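Der Becher und die Zukunft

Am Donnerstag war Tag der offenen Tür bei Canpolat, und weil ich seit März in jeder zweiten Pressemitteilung lese, dass der Haushalt der Zukunft sich selbst aufräumt, bin ich hingefahren. Man will ja wissen, wer künftig die eigenen Tassen verstellt.

Die Vorführung hieß »Trondemum« – wer sich solche Namen ausdenkt, räumt vermutlich auch zu Hause nicht auf. Wir standen zu achtzehnt vor einem weißen Tisch und schwiegen, wie man sonst nur bei Taufen und Elfmetern schweigt. Selim Kozan, der die Anlage betreut, bat uns, nicht an die Tischkante zu stoßen. Danach redete er fünf Minuten über Greifpunkte, und ich verstand davon zwei Sätze.

Mein Neffe stellt einen Becher schneller weg, sofern man ihm droht. Trotzdem habe ich länger zugesehen, als ich wollte. Zwei Arme, die sich über demselben Stück Geschirr begegnen, haben etwas von einem alten Ehepaar an der Spüle: viel Ellbogen, wenig Gespräch. Ein Herr aus Rurkov fragte, ob das Ding auch bügeln könne. Kozan sagte, danach frage jeder.

Mich stört an solchen Tagen weniger die Langsamkeit als die Rede danach. Auf dem Faltblatt stand etwas von 3.379 Übungsläufen und vom »Ende der Hausarbeit«. Die Übungsläufe glaube ich gern. Das Ende der Hausarbeit hat man schon meiner Großmutter versprochen, mit der Waschmaschine, und sie hat bis zuletzt gebügelt. 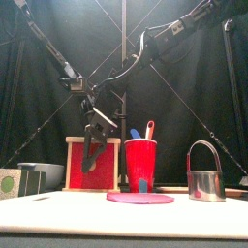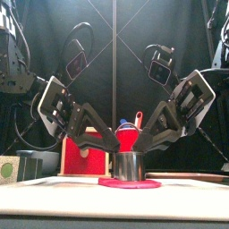 Vorführung bei Canpolat: zwei Roboterarme am weißen Tisch, im zweiten Bild beide am Metallbecher.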